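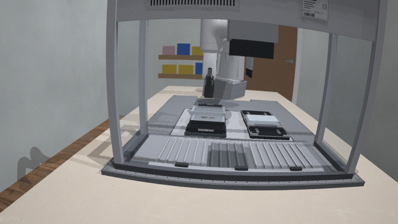

Teaching by joystick, a thread from someone who has done too much of it

1/ I have now spent most of April and a good bit past it driving a simulated arm over a simulated deck so that a policy can learn to do it without me. I have opinions. Mute the thread if you sell this stuff.

2/ The setup, for those who don't do lab automation. Liquid handler enclosure, tip rack, plates in holders, an arm that reaches the labware. I drive the arm by remote control. Every joint angle gets logged. A network gets trained on the log. Then we all stand behind a monitor and hold our breath.

3/ The pitch from Lokstead was that "any bench scientist can teach a new task in an afternoon." I'm a bench scientist. I have had a lot of afternoons.

4/ My count at the end of the first round was 1,492 demonstrations. That's the number that went into the slide deck. What didn't go on the slide is how many I'd be happy to have a new tech copy.

5/ Because that's what the machine does. It copies. If I dither over a rack deciding which edge to go for, the dithering is in the data. If I come in crooked and fix it at the last second, so does the policy, except it doesn't always get to the fixing part.

6/ Elvia Villaseñor watched a few of my replays with me and said "you park." I said what do you mean, I park. She said every time you get near the rack you stop dead, like you're waiting for a light to change.

7/ She was right. I stop to check the view from the other camera. The policy has learned to stop too. It has no idea what it's stopping for. It sits there, sometimes for the rest of the episode.

8/ We tried trimming the pauses out automatically. That helped the pausing and made the approach worse, and I still can't tell you why with a straight face. There are theories. Everybody on the project has a different one.

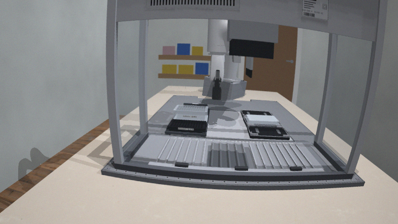 Violeta Vergara
@vvergara_bench · 6/2/25

9/ Picking this back up after a night's sleep and a bunch of replies. Several people want to know why not just hard-code it. The labware sits in fixed positions. The deck is rigid. You know where everything is to a fraction of a millimetre.

10/ Yes! That's my question too! I asked it in the kickoff meeting and got told I was thinking too small.

11/ To be fair to the other side (briefly), fixed positions are only fixed until somebody swaps a carrier or seats a plate badly. Anyone who has worked nights has seen a plate riding up on one corner. A script will cheerfully drive into it. A learned policy might notice. Might.

12/ But then the demonstrations need to include badly seated plates. Ours didn't, in round one. Every plate in round one was sitting like it was posing for a catalogue. So we'd collected a big pile of data on the exact case where a script would have done fine.

13/ Round two, we jiggled things. Shifted the plates a little at reset, changed the light colour, moved the start pose of the arm. Total went up to 3,362. My thumbs have filed a grievance.

14/ Somebody asked what I'm driving with. It's the Flutex handset, the one with the little puck. I don't love it. Translation is lovely, rotation is like stirring cold porridge. I've switched to doing all my wrist turns up high before I come down, so guess what the policy does.

15/ Elvia does her turns on the way down, in one smooth move. Much prettier. When you train on hers alone you get something that looks like a person. When you train on both of us mixed together you get an arm that can't decide which of us it is.

16/ That's a known problem, people have written plenty about it, please don't send me the papers. I've read the papers. My point is that the sales material says "pool demonstrations from your whole team."
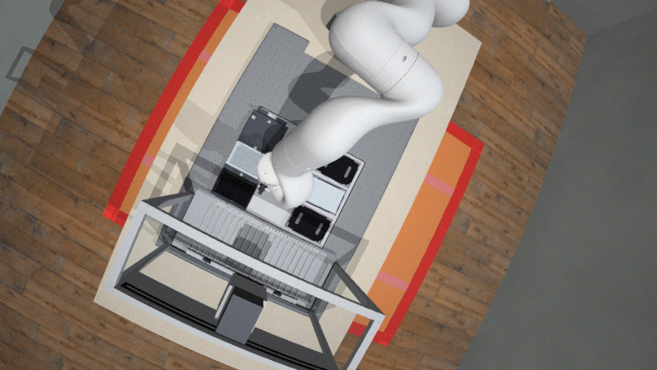
17/ And a team is exactly the thing that has six habits per person. If you pool them you need a way of telling the model who's who, or you need everyone to drive the same way, at which point you've written a protocol. I know how to write a protocol. I was doing that before any of this.

18/ Simulation grumble. I like that I can't break anything. I like that reset is a key press and I don't have to go buy more tips. What I don't like is how forgiving it makes me.

19/ On a real deck I'm scared of the rack. I've bent things. I've paid for things with my dignity, in front of a service engineer. In the sim I clip a corner, shrug, hit reset, go again. That's a different driver.

20/ I don't know how you fix that. Saavedra, who built our reset scripts, suggested a loud horn on every contact. I lasted one session with the horn. My demos were better and I hated everyone.

21/ We kept a softer version. It's a click. I've already learned to ignore the click.

22/ Next, success rates. I want to talk about success rates.

23/ The number you'll see quoted for our best checkpoint is a good number. I'm not going to repeat it, since it depends completely on what you decide counts. "Plate ends up in the holder" is one test. "Plate ends up in the holder and nothing else on the deck got touched" is another. We report the first.

24/ I asked for the second. It got added to the backlog. If you've ever worked anywhere you know what the backlog is.

25/ When I scored a small batch by eye myself, 15 episodes, I would have let the machine run unattended on eight of the tasks it "completed". That's my judgement, my standards, a tiny sample, and I was tired. Take it for what it is. I'd still rather see that figure in the deck than the other one.

26/ Reply from a stranger: "so you want it to be perfect before you use it." No. I want the failures to be boring. A script fails the same way every time and I can put a sign on the machine. This fails in a new way each day and I can't fit that on a sign.

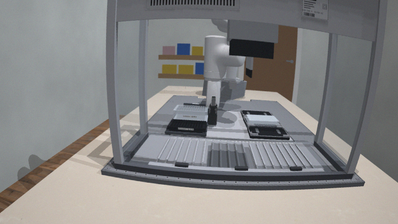
27/ What I'd like from whoever is writing the next collection guide is a page on near misses. Where the hand should be when you're unsure, how close is too close, when to back out and call it a bad take. Look at that black gripper, tucked right in beside the edge of the left-hand rack. Is that a good position? Depends completely on what you were about to do. A still can't tell you, and I'm not convinced the training loss can either.

28/ Our current guide says "approach the labware naturally." I've been turning that sentence over for weeks. There is nothing natural about any of it. I have elbows in different places than that arm does.

29/ Which brings me to hand guiding. Before the remote control we tried the other way at the Wiscombe site, where you take hold of a real arm and walk it through the job. I thought I'd prefer it and for a while I did.

30/ You can feel the weight. You can feel when you've touched the holder. You also stand in the way of your own cameras, so half the recordings are of the back of my cardigan. And you can't do it for long. It's like helping a large dog down the stairs.

31/ If anyone has a clean way to do hand guiding without wrecking the camera views I'd like to hear it. Painting yourself out afterwards doesn't count, we tried, the results were cursed.

32/ Things I've changed my mind about, in fairness. I thought recovery demos were a waste of time. They weren't. Starting an episode with the arm already in a dumb spot and showing it the way out did more for us than any pile of clean runs.

33/ I also thought fewer, slower, more careful demos would beat volume. Jury's out. Elvia's small tidy set does beat an equal helping of mine. It does not beat everything thrown together, as long as the pauses are trimmed. I find that annoying and I'm reporting it anyway.

34/ Things I haven't changed my mind about: a bench scientist will not teach this a new task in an afternoon. She might record one in an afternoon. Then someone with a different job title spends the following stretch finding out what she recorded.

35/ That second person is missing from every brochure I've been handed. On our project it's Elvia, and she has her own work to do.

36/ Someone in the replies asked if I'd recommend it to a small lab. Do you run the same plate move all day, every day? Write the script. Do you run something different each morning with mismatched labware from three suppliers? Then maybe, and have a person nearby.

37/ Someone else asked if I enjoy it. Some days, yeah. There's a rhythm to it once the puck stops fighting you. I've caught myself reaching for the coffee with my wrist pre-rotated.

38/ Round three starts once the tilted plates are in the reset script. I've asked for the no-touch score again. Will add to this thread if I get it.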